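Pikisden Home Skills Project
Progress report to Zasteo
By Wing-sze Ho, 22nd March

Quick one this time, full accounts follow separately from Emilian. Main news: the laundry and tidying unit is written, the display corner is set up, and we're into the second block of sessions. Still behind on the printed cards. More on that below.

Where we are

Four units planned for the year. Kitchen basics done and signed off. Laundry and tidying in progress. Bedding and mending not started, as per the timetable you approved in August.

17 people enrolled on the current block. Two dropped out early (one moved away, one changed shifts), both places filled from the waiting list. Banafsheh Hassanpour is teaching, Tin-yau Mak covers when she's at the other site.

The display corner

This came out of your last feedback, that the practice space felt like a storeroom. Shu-fen put it together with a very small budget. Marble-look white top, lavender walls, a wire rack in the corner, the white tiered shelf next to it, flowers. Learners get asked to put things back on the rack and shelf as part of the excercise, so it needs to look like somewhere a person would want to keep tidy. 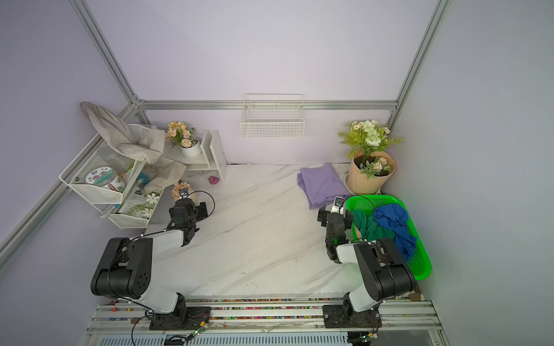 Wire rack and tiered shelf, with the green basket on the right.

Some notes from Shu-fen on the corner:

- cloths over the top of the rack slide down. Clips ordered from Zurex, not here yet
- lidded jar with the pink flowers stays in the upper tier, people kept moving it
- peach flowers are artificial, wipe clean, fine
- the duck was her idea. Stays.

Spent $75 on the corner in total, out of the $500 small equipment line. Receipts with Emilian.

Laundry and tidying unit

Sorting first, then folding, then putting away. Banafsheh wants to swap the first two sessions round next time as people arrive wanting to fold and get bored with the sorting talk. I agree with her. Would need your OK as it changes the outline slightly, please reply on that one.

We use one basket of mixed clothes per table. Plain colors, no patterns, so it's clear from a distance which garment is being talked about. Blue, dark green and beige in the current set plus a purple cloth. Sleeves are the hard part, they tangle with everything and the first piece out tends to bring the next one with it.
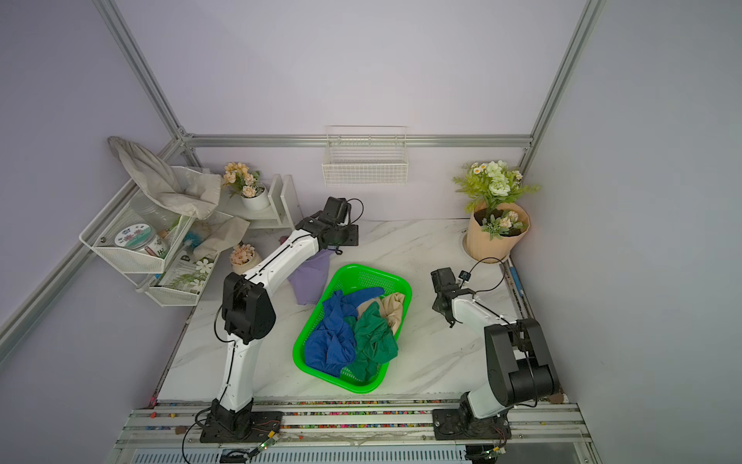
Mixed basket for the sorting exercise, purple cloth held up alongside.

Feedback so far is good on the practical side, mixed on the handouts. Too much text. Tin-yau has cut the folding sheet down to one page and is doing the same for sorting.

Problems

Printed cards late. Intarasuk had our files for three weeks before telling us the margins were wrong. Resent, waiting on a proof. Makeshift ones in use meantime, they curl.

Storage. Spare baskets are stacked in the hallway and we've been asked to move them. Tin-yau is looking at a cupboard upstairs, shared, so not ideal.

Attendence sheets for the first block were filled in two different ways. Emilian is redoing them so the totals match the form you use.

Next period

Finish laundry and tidying. Order thread and needles for mending. Get the cards back. Banafsheh to draft the bedding outline, I'll send it over for comment before anything is bought. No change to the budget asked for at this point, but we may want to move what's left in small equipment over to printing if the cards have to be redone again.

Sorry for the short notice on this, call me if anything is missing.

Wing-sze

Pikisden Home Skills Project | Contact the project office | All rights reserved | Back to top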